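Section 4: Moving the Carov archive program to another computer
Carov User Guide, office edition, revised Feb 2, 2025

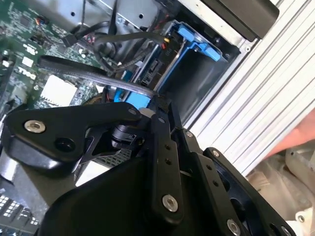 Please read the whole section before you begin. The work has two parts: first you make a full copy of the archive, then you register the program on the new computer. Do not remove the program from the old computer until step 9 is finished.

What you need

– the license letter from Hovland, with the 12-character key
– an external drive with enough free space for the full archive
– the name and password of the archive administrator

Part A. Making the copy

1. Ask all users to close Carov. The status line must show the text "0 connected".
2. Open the menu Archive and choose Full Copy. Do not choose Quick Copy, it leaves out the scanned attachments.
3. Select the external drive as the destination. The program creates there a folder with the name of your archive.
4. Press Start. An archive of 2,000 records with attachments is normally copied in 48 minutes, but an older drive can need much longer.
5. When the message "Copy verified" appears, write down the check number. You will be asked for it in step 8.

CAUTION: Do not let the computer go to sleep during the copy. If this happens, delete the folder on the external drive and start again from step 2.

Part B. Registering on the new computer

6. Install Carov from the download page and restart the computer. At the first start choose "I have an existing archive".
7. Type the license key with the hyphens. The key can be active on 2 computers for 30 days – after this time the older one changes to read-only.
8. Connect the external drive, select the folder from step 3 and enter the check number.
9. Open any three records which have attachments and compare them with the old computer. Look also at the date of the last change.

Note: Error 602 means that the check number does not agree with the folder. In most cases a digit was typed wrong. If the error comes again, repeat Part A with a different drive.

Note: Printer settings and personal shortcuts are not part of the archive. Each user must set them again, see Section 6.

If you cannot finish the registration, write to Nadège Gilbert at the Hovland support desk. Give the license key, the error number and the version of Carov on both computers. Please do not send the archive itself by e-mail.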